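Filed under: Local Business | Work & Tech

I spent Tuesday morning at Solanki's test kitchen in Wutstead, where the people who used to plate meals are now teaching robots how to do it. Sixteen of them made the switch this year, and yes, I asked if they were nervous!

"A bit," Ritu Dwivedi told me. "But my shoulders hurt less." She does the same small move with an orange-yellow utensil and a green plate — 50 good takes before lunch is the goal.

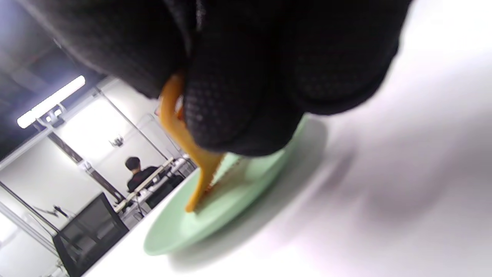

What changes on the line

The first arms go to the Jallville plant in January. Shift lead Shivam Goel says pay stays put and nights go away, though he couldn't promise me anything past summer.

Comments (2)

Ravindra Kandpal: No nights? Sign me up.

Afonso V.: And after summer? My cousin packs there.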